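How a Robot Gets Its Examples

A robot arm does not know how to pick up a bead. It has motors and a computer, but the computer starts out with no idea of what "pick up" means. One way to fix this is to write a rule for every tiny movement. That takes a very long time, and the rules stop working when the bead is moved a little to the left.

Another way is to show the computer many examples. A program that improves by studying examples is called a learning system. At the Siltero workshop in Branetcombe, people collect examples for a learning system named Fliko.

The people are called collectors. A collector holds a gripper in each hand, so there are 2 grippers per person. A gripper is a tool with two fingers that open and close, much like the hand of a robot. The collector uses the grippers to do an ordinary job, such as moving a small object from one place to another. 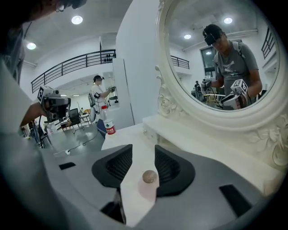
Photo: Rachid Ragab / Siltero

The camera for this picture is on a gripper, so it sees the fingers and whatever is between them. The small tan-brown thing between the fingertips looks like a bead. The wide, bent view comes from a fisheye lens, which fits a lot of the room into one picture. Collectors can also wear a camera on the head, like the person in the mirror.

The white cubes have black-and-white square patterns called markers. A computer can find a marker in a video and work out where it is and which way it is turned. From this it can follow how a gripper moves through the room.

One try at a job, from start to finish, is called an episode. For the bead job, an episode at Siltero lasts up to 15 seconds. Each one is saved with a short label that says what the job was. Failed tries are saved too, with a different label, and are kept in a separate folder.

The collectors change something after every four episodes. They may move the object, turn it or choose another table. If every example looked the same, Fliko might learn only that one spot on that one table.

Next comes training. The computer looks at part of an episode and guesses the next movement. Then it compares the guess with what the collector did. If the guess was wrong, the program changes some of its numbers slightly and guesses again – this happens many times.

The last step is a test on a robot arm with the same kind of fingers. The object is put in a place that was not in the examples, and the arm has to try the job by itself. Tests of the bead job begin in May.

Words to know
Collector: a person who records examples
Episode: one recorded try at a job
Marker: a printed pattern that a computer can find easily
Training: changing a program step by step so that its guesses improve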